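Plenutero 31 Floor-Standing Dehumidifier

Item group: Drying and air treatment
Made by: Gajdoš
Stocked by: Jiltetti

Overview

The Plenutero 31 is a refrigerant dehumidifier for basements, archive rooms, laundries and small workshops. It draws room air across a cold coil, collects the water that condenses there, and returns the air to the room slightly warmer than it went in. The rated output is 31 liters per day at high humidity. Output falls as the room gets cooler and drier, and a unit set to hold a low level in a cool basement will collect much less than the rated figure.

The unit runs from a standard grounded wall outlet. Do not use an extension cord or a power strip.

Controls

The target humidity is set with a dial on the top panel. The compressor starts when the room is above the target and stops when the target is reached. The fan keeps running for a short time after the compressor stops so that the coil can clear.

Fan speed: 2 settings, low and high
Bucket capacity: 11 liters
Drainage: bucket or gravity hose
Defrost: automatic
Restart after power loss: automatic, last setting kept
Filter: washable mesh, front access

Placement

Stand the unit upright on a level floor. Leave clear space in front of the grille and behind the outlet. Doors and windows should be kept shut while the unit is running. In a room divided by shelving, place it in the main aisle and not in a corner.

If the unit has been laid on its side in transport, stand it upright and leave it overnight before switching it on. The compressor oil needs to settle. Damage from early starting is not covered.

Drainage

The bucket slides out from the front. A float switch stops the compressor when the bucket is full and a light comes on at the panel. For unattended use, fit a hose to the rear outlet and run it downhill to a floor drain. The hose must not rise at any point. Where the drain is higher than the outlet, order the Hendalden lift pump, sold separately.

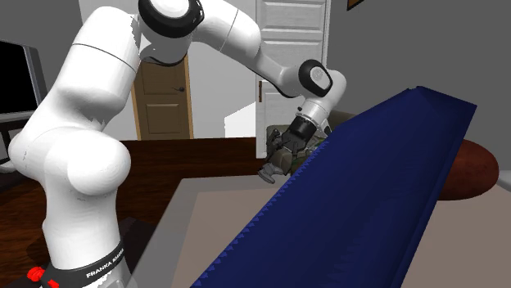 Can the dehumidifier be left running in an unheated room over the winter?

Automatic defrost keeps the coil clear in a cool room, but the unit should be switched off and emptied before the room reaches freezing. Water left in the bucket or hose can freeze and crack the fittings.

Maintenance

Wash the filter in lukewarm water every month and let it dry fully before refitting. Wipe the bucket and float with mild soap. Have the coil inspected after over 1,000 hours of use, or sooner in a dusty room.

Ordering

Units ship upright on a pallet. Spare filters, buckets and hoses are listed under Parts. The bucket latch was changed in July; state the serial number when ordering a replacement. Sizing questions go to Revathi Namboodiri, parts and repairs to Kamil Šťastný.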